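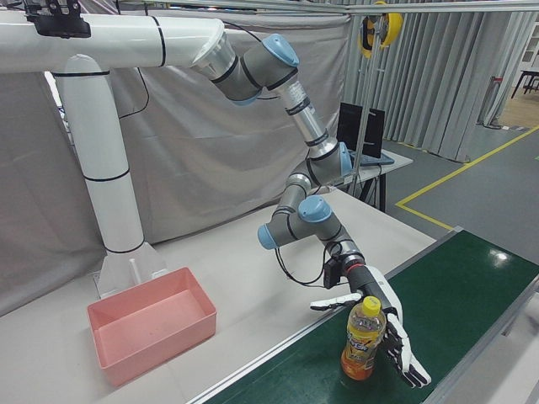
Leaving juice out overnight - toss it or not?

farkau_66
Bought a bottle of orange drink at lunch, opened it, forgot it on my desk until the next morning. The label says refrigerate after opening. Smelled fine. Would you drink it?

Misaki Aoki
No. Two hours at room temperature is my limit once it's open. I pour it out and don't think about it.

pullora
Depends what it is. Fresh juice, no. A sugary drink with preservatives, I've had those the next day plenty of times and never been sick.

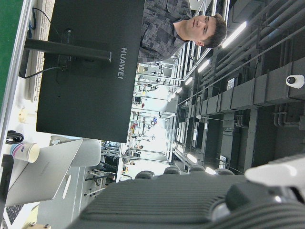 I wouldn't give it to a kid, though. And if you drank straight from the bottle, that changes things.

farkau_66
I did drink from it. Maybe a third.

T. Takagi
Then toss it. Mouth bacteria plus sugar plus a warm office. Ours gets up to the 80s after 5 when the air shuts off.

pullora
That's overdoing it. People sip on one bottle all day.

T. Takagi
All day isn't 20 hours.

Sachiko H.
Smell doesn't tell you much either way. Check if the bottle has swelled or if it hisses when you open it. If it does either one, it's fermenting. 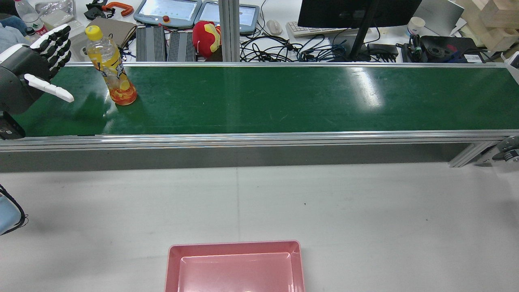

I write the time on the cap with a marker now. In the fridge I give an open bottle about 4 days, less if it's the pulpy kind.

Misaki Aoki
The cap thing is a good idea. Stealing that.

farkau_66
OK, poured it out. It was two bucks.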